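2022년 5월 9일 작업 노트 / 옷 개기 데이터 수집

오늘은 하루 종일 초록색 옷만 붙잡고 있었다. 지난번 Trolutik 학습에서 어두운 색 옷을 유난히 못 잡던 것이 마음에 걸려서, 이번 묶음은 아예 짙은 색 위주로 가 보기로 했다. 양팔 원격 조작으로 한 번 접을 때마다 에피소드 하나씩 저장하고, 손목 카메라와 헤드 카메라를 같이 기록한다.

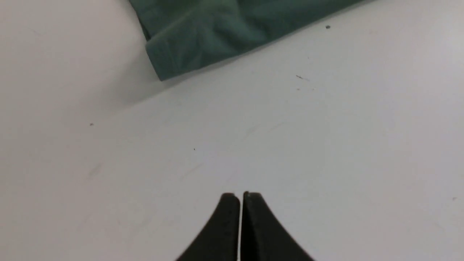 손목 쪽과 헤드 쪽 화면. 색은 두 카메라가 조금 다르게 잡는다.

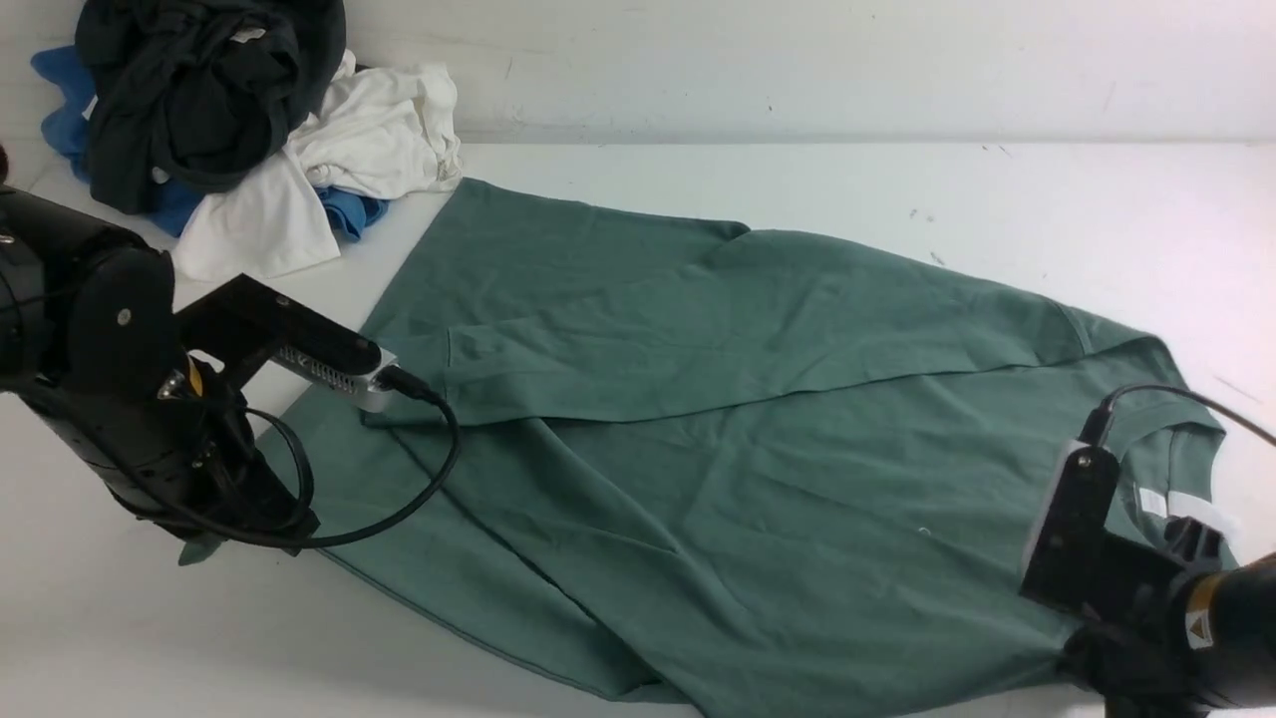
1. 오늘 진행한 것

목표는 여전히 에피소드 2000개이고 오늘까지 392개가 모였다. 갈 길이 멀지만 그래도 손이 좀 풀려서 오후에는 훨씬 수월했다(점심을 든든히 먹은 덕도 있는 것 같다!). 일부러 옷을 매번 다른 각도로 놓고 시작했고, 비스듬히 놓거나 한쪽이 이미 접힌 상태로 시작하는 경우도 넉넉히 섞었다. 반듯하게 펴 놓고만 찍으면 나중에 모델이 구겨진 옷 앞에서 멍하니 서 있게 된다. 작년 12월에 그렇게 고생한 기억이 아직 생생하다.

2. 버린 것

7개는 뺐다. 대부분 두 손가락이 천을 한 겹만 집어서 윗자락만 딸려 온 경우다. 실패도 쓸모가 있을지 몰라서 지우지는 않고 Hamel 폴더에 따로 옮겨 두었으니, 혹시 복구 동작을 학습시켜 보고 싶은 분은 편하게 가져다 쓰시길.

3. 눈에 띈 점

흰 상판에 얼룩이랑 점이 꽤 있다. 손목 화면에서는 그게 생각보다 또렷하게 보인다. 닦고 찍을까 한참 고민하다가 그냥 두었는데, 모델이 얼룩을 위치 단서로 외워 버릴까 봐 조금 걱정은 된다. 다음 묶음 80개는 상판을 닦은 뒤 찍어서 비교해 보자. 접힌 선 근처의 그림자도 옷자락으로 착각하기 좋아 보이니 조명 위치도 같이 적어 둘 것.

4. 다음에 할 일

- Plelmont 라벨 도구에 '접힌 상태로 시작' 항목 추가
- 그리퍼 닫는 속도 한 단계 낮춰서 다시 시도
- 흰옷 묶음 순서 정하기

최근 노트
그리퍼 영점 다시 맞춘 날
Trundine 저장 서버 옮기기
수건 접기 1차 묶음 정리
헤드 카메라 노출 고정 메모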